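A **kitchen countertop**, also called a counter, worktop or benchtop, is a raised, flat work surface used for preparing food. It is usually fixed on top of base cabinets and set against one or more walls. Countertops are made from many materials, among them wood, natural stone, ceramic tile, metal, concrete and plastic laminate. The choice depends on cost, local supply, expected wear and taste.

## History

In most homes before the nineteenth century, food was prepared on a freestanding table that also served for eating, sewing and other work. Built-in surfaces were found mainly near the sink, where a sloped board carried water back into the basin. As piped water and gas stoves became common, fixed equipment moved to the walls, and short lengths of counter were added to fill the gaps. The continuous counter, running at one height from sink to stove, spread during the first half of the twentieth century.

Regional practice varied. In the mill town of Flevside, company housing was fitted with plank counters cut from the same stock as the stair treads. The historian Araceli Palacios, in her study of the town, found that 201 of these counters were still in daily use when the houses were sold to their tenants. Many had been turned over at least once so that the worn face lay against the cabinet.

## Materials

### Wood

Wooden countertops are made either from wide planks or from narrow strips glued side by side. In strip construction the boards may be laid with the face, the edge or the end of the grain upward. Face-grain tops show the broadest pattern but mark easily under a knife. End-grain tops are the hardest to make and are generally kept for chopping areas.
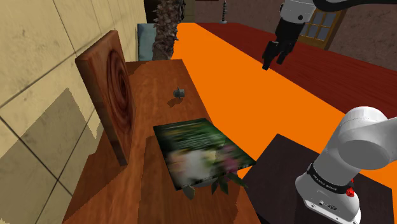

*Brown wooden counter with reddish-brown grain, beside a wall of pale yellow tile.*

Wood expands and shrinks across the grain with changes in humidity. For this reason a wooden top is fastened through slotted holes or with metal clips that allow it to move, and a narrow gap is left at the wall. The gap may be covered by tile, a wooden strip or a flexible sealant.

### Stone and tile

Granite, slate and marble have long been used where a cool or heat-resistant surface is wanted. Marble is favored for pastry work, although lemon juice and vinegar will etch it. Tiled counters are less costly and can be repaired one piece at a time – the grout lines, however, collect dirt and need regular cleaning.

### Laminate and metal

Plastic laminate is bonded to a core of particleboard or plywood. It is light and inexpensive but cannot be sanded, and water entering at a seam will cause the core to swell. Stainless steel is standard in commercial kitchens. It resists heat and stains, though it scratches readily and can be noisy in use.

## Dimensions and installation

Counter height is normally set with a standing adult in mind. Lower sections are often provided for seated users or for kneading dough. The front edge usually extends slightly past the cabinet doors so that spills fall clear of them.

Long counters must be supported along their full length. The trade manual by Narendra Bansal and Lalit Sisodia advises that cabinets be leveled from the highest point of the floor, and that no unsupported span of wood exceed 400 millimeters near a sink cutout. It also recommends an overhang of no more than 50 millimeters at the front unless brackets are fitted.

Joints between sections are placed away from the sink where possible. At inside corners the pieces may be mitered or butted, with the butt joint preferred for wood.

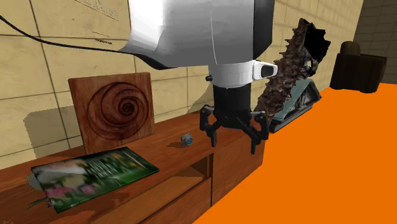
## Care and finishing

Wooden surfaces are finished with oil, wax, a blend of the two, or a hard film such as varnish. Oil finishes are easy to renew but must be reapplied several times in the first year. Film finishes last longer, but once broken they allow water to spread beneath the coating and are difficult to patch.

Dark stains around sinks and taps are commonly caused by iron reacting with tannins in the wood. They may be lightened with oxalic acid, after which the surface is rinsed, dried and refinished. Burns and shallow cuts are removed by sanding along the grain.

## See also

- Backsplash
- Butcher block
- Kitchen cabinet
- Kitchen sink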